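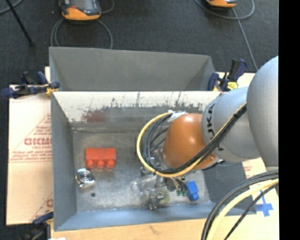 Issue 40

Frequently asked questions: the mixed bin

Dovville Toy Swap newsletter, compiled by Krisztina Szilágyi

Your questions about bins and tubs have piled up again, and I love it! Most of them are about the mixed bin, so it gets the whole page this time.

What is a mixed bin?
One container where the odd bits go between proper sorts. Blocks, balls, lids, clear plastic things that came off some other thing. You tip it out when you have the time and the floor space, and until then everybody knows where to look.

Why metal? Isn't plastic lighter?
It is, and if yours has to go up and down stairs then plastic is fine. I'm very fond of a plain grey rectangular metal bin, though. It sits square against the wall, it wipes out in seconds and it doesn't bow when you load it up. The noise when a block goes in is also deeply satisfying (ask any three-year-old). Run your hand along the rim before you buy, and put a bit of felt under it if you have floorboards.

What colour should the inside be?
Plain and dull! A bright blue block jumps out at you against grey. Pale yellow-green is a bit softer but you'll still find it. I used to have a red tub from Plira and lost red pieces in it for months.

I can never find the clear pieces. Any tricks?
Clear plastic is the hardest thing in any bin, and I still miss some. Tilt the bin towards a window or hold a torch low at one side, and look for the shine along the curves. Once you've found a clear piece, take it out straight away – it'll vanish again if you put it back down. Mine go in a jam jar on the shelf.

How full is too full?
If you have to dig, it's too full. I like to be able to see some of the bottom. Anything past that and the little ones just upend the lot, which is fun for them and less fun for your feet.

Do the studded blocks go in with everything else?
For a day or two, sure. After that they want their own box, as they're no use to anyone in ones and twos. We use the flat Lubis trays at the swap. They slide under a couch, and you can see all the studs at once.

Can balls and blocks live together?
They can, but round things work their way into corners and get wedged behind the chunky ones. Lift the balls out first when you sort. It makes the rest of the job so much quicker.

How should I wash the hard plastic bits?
Warm soapy water, a soft brush, then a towel on the bench overnight. Check hollow pieces for trapped water before they go back. Anything with a battery compartment gets a damp cloth only.

What about pieces too small for the under-threes?
Those never go in the mixed bin in our house. They have a lidded tin up high, and I check the floor after every tip-out.

Does the swap take single pieces?
Yes, please bring them! The Ukano table by the door is for odd pieces, and you're welcome to take as many as you leave. The next swap is in March. Bags are fine, but label them with your name if you'd like them back.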